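White canvas sneakers turned yellow after washing

Damian Śliwiński
I bought a pair of white canvas low-tops from the Prurkell summer drop and washed them by hand with dish soap. They looked fine until I left them in the sun. Now there are yellow patches on both toes and along the stitching. I paid $90 for them and have worn them 11 times. Can they be saved?

Ailbhe Ó Riain
Most likely yes. Yellow patches after drying usually mean there is soap left in the fabric. Take out the laces and insoles, soak the shoes in cool water and change it 2 times. Then mix one part white vinegar with 9 parts water, brush it in and rinse again. Stuff them with white paper towels – newspaper can leave ink – and let them dry in the shade.
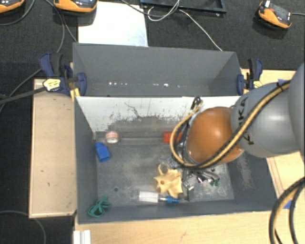 Pokevstead, July

I should add that the vinegar won't help if the glue has come through. Glue marks follow the edge of the sole and feel stiff. On my Correia pair they never came out.

Pádraig Ó Dubhghaill
Just bleach them.

Úna Ní Bhriain
Please don't use bleach. It turned the rubber on mine yellow too. What Ailbhe said worked for me, but I had to do it again the next day.

Contact us | © Kustden Style Help | Back to top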